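How to budget for a first robot arm by starting in simulation

The best money I spent on our pick-and-place project went to a simulator, months before we bought any metal! If you're planning a first cell, start there and let the results write your shopping list.

Step 1. Pick one boring job. Ours at Wernbridge was picking up pencils for gift sets. Write down the part, the reach and how closely it has to be placed. 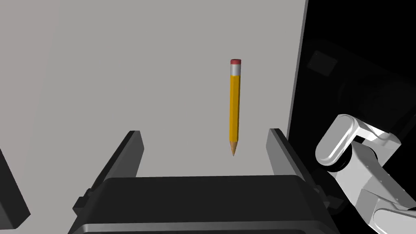
Step 2. Get two gripper quotes before you look at arms. Amos Bellamy priced ours at $512 from Ulico and $739 from Whitfield (the second included spare fingers, so read the fine print). Load both models into your simulator and run the same job 10 times with each. We use Pideo, but any package that imports your gripper's file will do.

Step 3. Look past the grasp. Turn the arm through its whole path and check the wrist camera's view at every stop, including the ones where it faces a wall or a window.
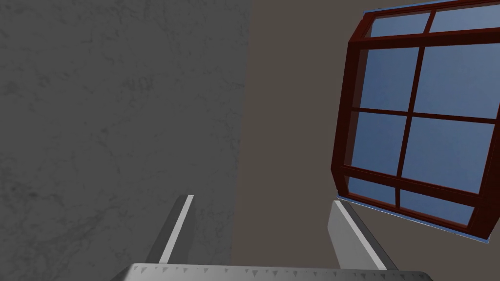 Step 4. Now build the budget sheet. Give cables, mounting plates, a controller license and training their own lines. Soledad Tran added one for replacement finger pads, and I love her for it.

Step 5. Ask each vendor for lead times in writing, then put the order dates next to the prices. We asked in January and had the arm and gripper on the same delivery.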